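Celeste Retamal has been teaching people to cook in very small kitchens for a good long while now, and when I called her on Monday, June 15, 2020, she was halfway through a batch of cheese toast and quite happy to talk with her mouth full. "You'll have to forgive me," she said, "but it's best in the first two minutes, and I'm not letting it go to waste for the sake of manners!"

She grew up in Powell, in an apartment over a shoe repair shop, where her mother cooked for 4 on a pair of burners and a shelf. That shelf comes up a lot when you talk to Celeste. It held the flour, the radio, the bills and, on Sundays, the cake. "I thought everybody's cake had a bill stuck to the bottom of it," she told me, and laughed for quite some time.

Her classes began in Girkley as a favor to a neighbor, Booker Crenshaw, who had moved into a studio after his divorce and was living on crackers. She taught him soup, then baked potatoes, then a rather good apple crumble (he still makes it, and he still uses too much cinnamon). By April she had moved the lessons online, and the mailing list had grown to 200 names.

I asked what she tells a new student first, expecting something about knives.

"Oh, no, I ask them what they eat when they're tired," she said. "If it's toast, then wonderful, we start with toast. Bake your supper in the little oven, hang your mugs up off the counter, and you've got room to roll out a pie crust. People want to go and buy things, and I say, wait a month, dear, and see what you reach for."

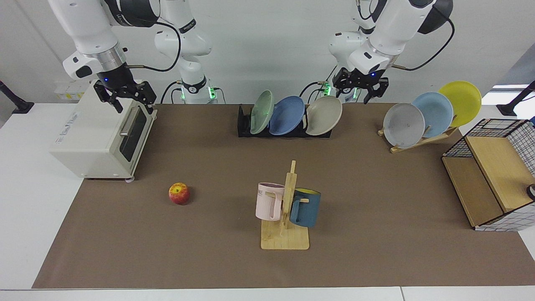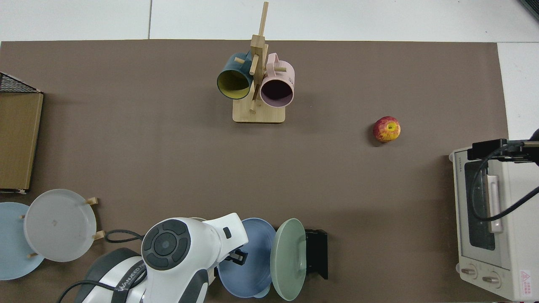
Countertop basics: a toaster oven (first photo) and a mug tree (second photo).

Her own weak spot is bread. She has 3 loaf pans and admits that one would do. "I'm sentimental about the dented one," she said. "It makes a crooked loaf and I've grown fond of the shape."

These days she is writing down her mother's recipes, which were never measured and mostly involved a certain blue cup that got broken years ago. She has made the rice pudding over and over, trying to work out how much that cup held, and her sister Ximena Mansilla tastes each one and says it needs more milk. They plan to keep at it through the summer.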